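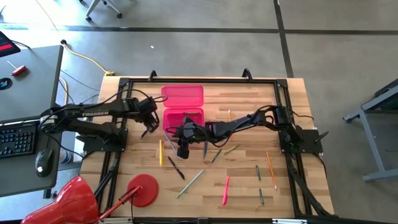

The Skollton pencil box in bright pink, lid folded back, with pens, pencils and two markers out on the butcher block.

Skollton Hinged Pencil Box, Pink
Item 2108 – sold by Plikbridge

We have carried a good many pencil cases over the years, and this is the one we keep coming back to when a parent writes in asking for something plain that a child can open without help. It's a simple plastic box with a hinged lid and a tray, and it holds a nice mixed handful of whatever your family writes and colors with. The lid folds all the way back, so you can set it flat on the kitchen table and drop things in from any side. 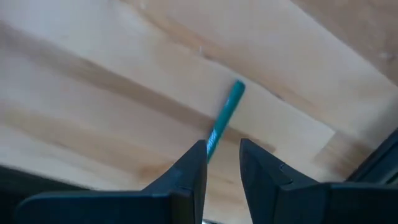
A slender teal pen on the wood. Slim barrels like this one take up very little room.

Pens and pencils are not included, I'm afraid, but we do sell the Viteline assortment separately (29 pieces, more than you'll want to put in one box!), and plenty of customers order the two together around the start of school. 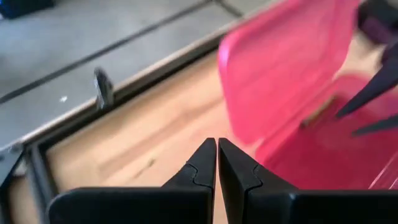 For cleaning, a damp cloth and a drop of dish soap will take off most pencil smudges. Please keep it out of the dishwasher – the heat is hard on the hinge. If yours ever arrives with a cracked lid, write to us and we'll send another one.

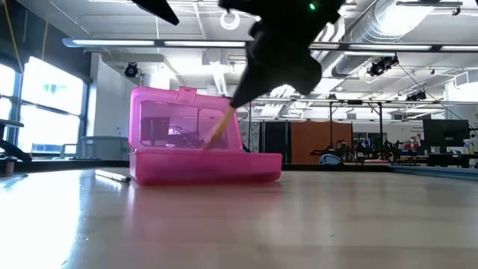 Lid up, with its clear panel and small latch tab. A slim white marker lies beside the box.

Also available from Skollton: the Tô pencil roll, in cotton, for those who would sooner tie than latch.

Sold singly or in a classroom carton of 8. We have 156 boxes in stock and expect more in December.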